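Prurodach

Right, it's tape grid time. I have been asked about covering big tables more often than I've been asked about anything else on here, so settle in, this is a long one and I'm thrilled about it.

Prurodach
If you missed the earlier posts: the job is a large tabletop, covered in sheets, then divided into squares with blue tape running both ways. You get a surface you can mark up and replace, plus a way of saying "put it in the next square over" without anyone pointing and squinting.

Prurodach
Start with the sheets. Lay the whole lot out dry, no tape, and shuffle them until the joins line up. I used to tape as I went and by the far end I'd have a gap you could lose a pencil in. The Urthorpe table was the worst for this. Never again!

Prurodach
Flatten them first too. A sheet that's been stored rolled or leaning on a wall has a memory. Mine go on the floor overnight with heavy catalogues on the corners (the Drendholm ones are perfect, thick as a brick and I never order anything out of them).

Prurodach
Now measuring. I use a 600 mm steel rule and a soft pencil, and I mark both long edges of the table from the SAME end. If you mark one side from the left and the other from the right, every little error doubles up on you and your squares turn into kites.

Prurodach
Long strips go down before short ones. Pull off more tape than you need, stick one end, walk it to the other end and hold it just above the surface. Sight along it with one eye shut. Only then lower it. It's so satisfying when it drops straight onto the marks.

Prurodach
Do not stretch the tape!! Stretched tape creeps back, and by the next morning you've got little puckers at the crossings. Let it lie down under its own weight and press from the middle outwards.

Prurodach
For pressing I use an old plastic loyalty card. A fingernail works for one strip. By strip 6 you'll be wanting the card.

Prurodach
Crossings: I just run one strip over the other. You can cut them so they butt together and it looks gorgeous for a day, then the cut ends start to lift. Overlaps are a touch thicker and stay put much longer.

Prurodach
Colour matters more than I expected. I tried a cream tape once and it vanished as soon as the overhead lights came on. Dark blue is my favourite by miles. You can find a line from the other side of the room.

Prurodach
Couple of table photos now. The wide one first, with the strips heading off to the far end:

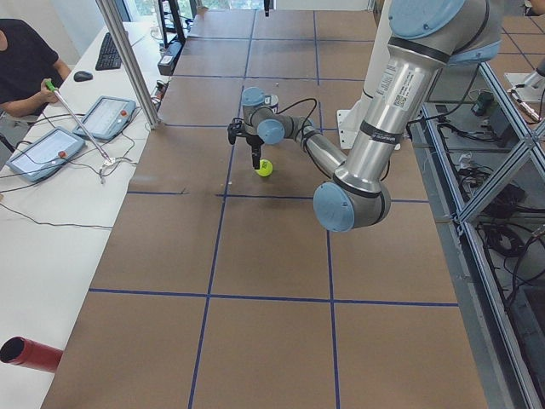

and straight down on a crossing
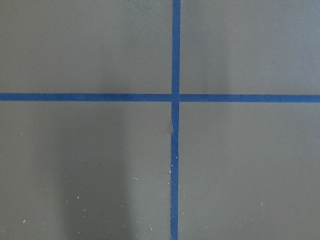
Look how straight the strip going top to bottom is in the close one! There's a small wrinkle just under the crossing and I am leaving it alone. Peeling back one bit of tape has a way of turning into redoing the lot.

Prurodach
Got this one in my replies: how do you get the tape off at the end without tearing the cardboard?

Go slowly, and fold the tape back flat over itself so you're pulling along the surface and not up. If it starts lifting the paper, stop and come at it from the other end. A hairdryer on low for 12 seconds or so per stretch softens stubborn glue.

Prurodach
Next up is tables with rounded corners, which I have attempted 4 times and have many feelings about. Send me your grids in the meantime, wonky ones especially welcome!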